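Speaker notes — "Folding for People Who Hate Folding"
By Jovita Villalobos | October
Print this page | E-mail this page

OK, say hi, wait for the stragglers, thank Nicanor for the slides. Then ask who has clean laundry sitting in a heap at home right now. (Hands up! Mine goes up first.)

Next two slides, let them look a second:

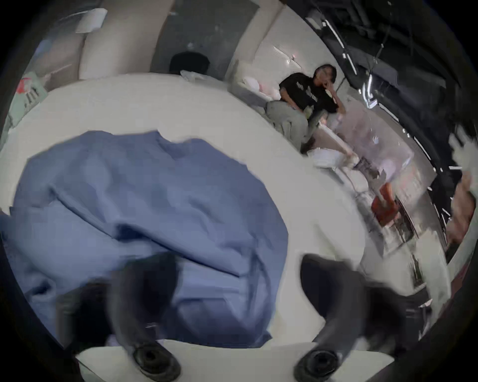
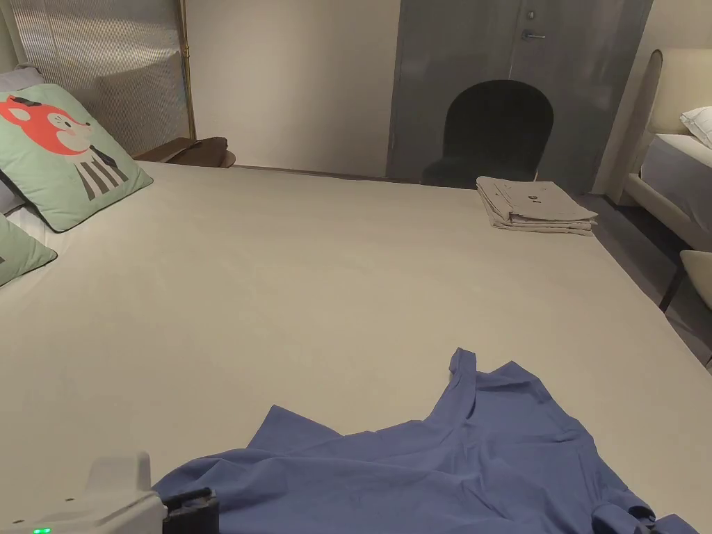 Blue cloth, all bunched up, on a white tabletop first and then on a bed.

My point — the surface matters more than the method. A table is at the right height and your back will thank you. A bed gives you tons of room, and you can stack as you go, like the light grey pile at the far corner on the bed slide. I've tried both for years and I still drift to the bed, mostly out of laziness.

Now do the shake-and-smooth live. Shake it, lay it flat, run your palms from the middle out, THEN fold. Slow down here, I rushed it at Carrillo and the back row got lost. Give them 15 minutes to practice in pairs.

Questions, then plug the Flosudside session.

Comments (3)

marlo_k: Tried the palms thing tonight, way fewer creases!

Dee: Does this work for fitted sheets??

Jovita V.: Dee — sort of. That's a whole other talk, ha.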